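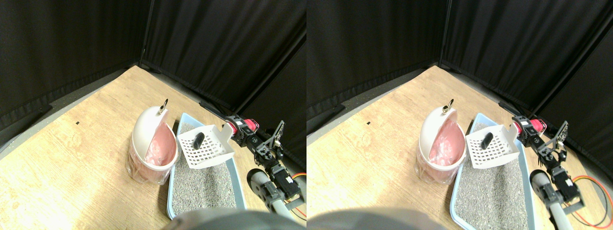 Progress Report to the Skevimness Fund
Pletside Student Robotics Club
4/30/26
Prepared by Rin Shimada, club advisor

Where we are

We're past the halfway point of the grant and I'm so pleased with where the students have taken it! When we applied, the plan was one arm, one table and one chore. The club picked cleaning a litter box, by a vote that wasn't even close, and they've stuck with it through a lot of spilled litter. The job as they wrote it down is to take hold of the scoop by its handle, lift the clump from the tray, carry it over to the bin with the lid open, and tip it in. It's a great chore for beginners because everyone already knows what a good result looks like, and it's hard in ways they didn't expect (the litter shifts under the scoop, and a scoop handle that turns a little in the grip throws off everything after it).

Attendance has held at 12 students, with two joining in the second half of the term. Both of the new ones could run the arm by themselves after three meetings.

Runs recorded

The club has logged 531 practice runs by hand control. After going through them together, the students kept 516 and set aside the rest, mostly for bumped tables and one long stretch where the notes didn't match the recordings. They argued over some of those for ages - exactly the kind of arguing I was hoping for. Every run has a line in the shared notebook with the student's initials, the starting spot of the scoop, and whether the clump made it into the bin.

The Morikawa team (four students who named themselves after the street we meet on) wrote the checklist we now use before every run:

Tray filled and leveled
Bin lined, lid open
Scoop on the litter, handle toward the arm
Wires clear of the table
Notebook open, run number written down

Second task: soft and rolled items

The Hornitz team wanted something squishier, so they've been working on picking up rolled items with the gripper. Racket grip tape was their idea. A roll gives when you squeeze it, so they've had to learn how far to close the fingers, and they're keeping their own table of settings that they guard pretty closely.

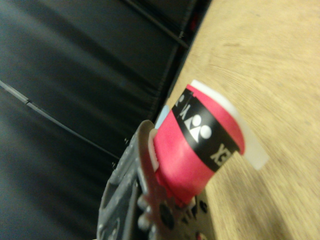
A roll with Yonex markings held in the gripper, wrist camera view.

They have 21 usable runs on this task so far. That's a small number and they know it, but they spent their first several meetings on how to set the item down gently, and I'd rather they took that time. One of the ninth graders drew up a really nice sheet comparing three grip widths, and I'll include it with the final report.

What's been hard

Consistency between drivers is our biggest headache. Some students come in at the handle low and slow, others swing over from the side, and when you look at the runs together it's clear they're doing two different jobs. We now have everyone practice the same approach for ten minutes at the start of each meeting.

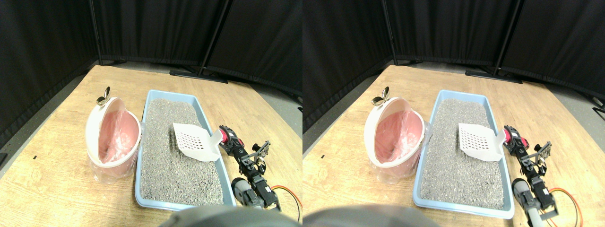
We also changed how we hand over between drivers. The one finishing stays at the table for the next student's first run and talks them through it, and the notebook entries have gotten much better as well.

Spending

The equipment line is nearly used up, as planned. Supplies came in under budget, and I'd like to ask your permission to move what's left into spare servos. We've been careful with the arm, but it's used by a lot of hands and I'd feel better with two extras in the drawer.

Next steps for May

Finish the litter task set, with starting spots for the scoop that we haven't tried yet
Bring the Hornitz team's task up to a useful number of runs
First try at letting the arm do the lift without a driver
Open evening for families, with students running the table

You'd be very welcome at the open evening, and the students would love to show you their notebook. I'll send the time as soon as we have the room confirmed.

Rin Shimada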